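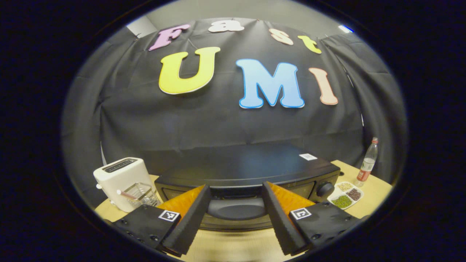

April, late afternoon. Binder burnout, batch 3829 (the Brirell zirconia slurry)

Well, I finally opened the kiln after lunch, and I'm so pleased with this one! Two of the little lattice cubes came out without a single crack that I can find, even under the loupe, and the thin-walled nozzle is nearly as good (there's a bit of a lip on the build-plate side, which I'll sand before sintering). I held at 300 C for two hours longer than last time, the way Itzel kept gently suggesting, and I should have listened to her back in the winter.

Braulio, if you're reading this, the tall bracket did slump again, so I'd love to sit down with you over the supports. Still to do: weigh everything, write up shrinkage, order more slurry, and give Alistair his tweezers back.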